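Allgate 116 Sliding Gate Track, Surface Mount

Product group: Gates and perimeter
Supplied by: Zatstead Yard Hardware
Sold in: 2 m lengths

Overview

The Allgate 116 is a surface-mounted ground track for sliding gates on private drives, farm entrances and small commercial yards. It carries gates with V-groove wheels and is fixed to a level concrete strip with screw anchors. The track is rolled from galvanized steel and is 116 mm wide across the base flange, with a raised rounded rail along the center line.

The 116 replaces the older Pinheiro pattern track, which had a narrower flange and a different hole spacing. The rail profile is the same on both, so wheels that ran on the Pinheiro track will run on the 116 without changes. The two tracks should not be mixed on the same run. The flange thickness differs and the rail heights will not line up at the joint.

Where it is used

The track is meant for straight runs only. It can be laid across a drive that carries cars, vans and light delivery trucks. For entrances used daily by loaded heavy trucks, use the recessed version, which is set into the concrete when the strip is poured. The recessed version is listed on its own page and takes the same wheels.

Do not lay the 116 on asphalt, pavers or compacted gravel. Asphalt softens in hot weather and the anchors will work loose. Pavers move under load, and a small step between two of them is enough to lift a wheel off the rail. Where the drive is paved, remove a strip of pavers the full length of the run and pour a concrete beam in its place.

Ground preparation

The concrete strip should extend past the track on both sides and past the stop at each end. Finish the top with a light broom texture and check it with a long straightedge before fixing anything. High spots can be ground down. Low spots under the flange should be filled with a non-shrink grout, not with plastic shims, which creep under load.

The strip must be level along its length. A gate on a sloped track will roll toward the low end when the drive is released, and the end stops are not designed to hold it there. A slight fall across the width of the strip is acceptable and helps to shed water. Allow the concrete to cure in full before drilling – new concrete tends to break out around the anchor holes.

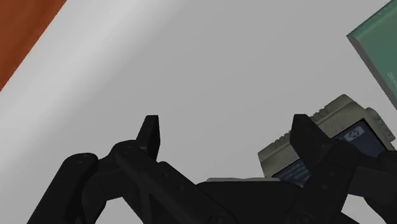
Simulated view, black gripper with flat tapering fingertip.

Fixing

Each length is punched with paired holes in the flange. Set the first length against a string line, drill through the end holes, blow out the dust and fit the anchors finger tight. Work along the run in the same way, checking the line at every joint, then tighten from the middle toward both ends. A joint pin is supplied with each length and fits inside the rail. Tap it halfway into the first length, then slide the second length over it.

Leave no gap at the joints. The track is fixed closely enough that expansion is taken up in the anchors. If a length has to be cut, use a cold saw or a fine hacksaw blade, file the cut edge and coat it with zinc-rich paint. Cut ends belong at the outer end of the run, past the closed or open position of the gate, so that the wheels only cross factory edges.

Wheels

The 116 accepts V-groove and round-groove wheels from the Ollisach range. Fit two wheels per gate leaf, one near each end of the bottom rail. A third wheel in the middle does not add capacity. On any strip that is less than perfectly flat it will lift one of the outer wheels and put the load on the center of the gate frame.

Wheels with sealed bearings need no grease. Open bearing wheels should be greased twice a year, more often on sandy sites. Grease should not be put on the rail itself. It holds grit, and the grit wears the groove.

Specifications

Material: galvanized steel, hot-dip finish
Base width: 116 mm
Rail height above flange: 27 mm
Length: 2 m
Mounting: surface, screw anchor
Run: straight only
Joint: internal pin, supplied
Suitable wheels: Ollisach V-groove, Ollisach round-groove
End stops: sold separately
Anchors: sold separately

Drainage and upkeep

The rail will hold back surface water on a drive that falls toward the street. On these sites, leave the track in place and cut a shallow drain channel on the uphill side. Do not notch the rail.

Sweep the track when leaves or stones collect against it. In winter, clear packed snow from both sides of the rail before moving the gate, especially if the gate is powered. Road salt shortens the life of the zinc coating – rinse the track with plain water in March or April once the frosts have ended. Check anchor tightness at the same time. Any anchor that turns freely should be removed and the hole reset with resin.

Ordering

Order by the number of full lengths. The run should equal the clear opening plus the full length of the gate leaf, rounded up to the next full length. Track is shipped flat in a cardboard sleeve with the ends capped. Lengths showing a bent flange on arrival should be set aside and reported before any part of the order is installed.

Related items: Allgate end stop, Allgate recessed track, Ollisach V-groove wheel, Zatstead guide roller bracket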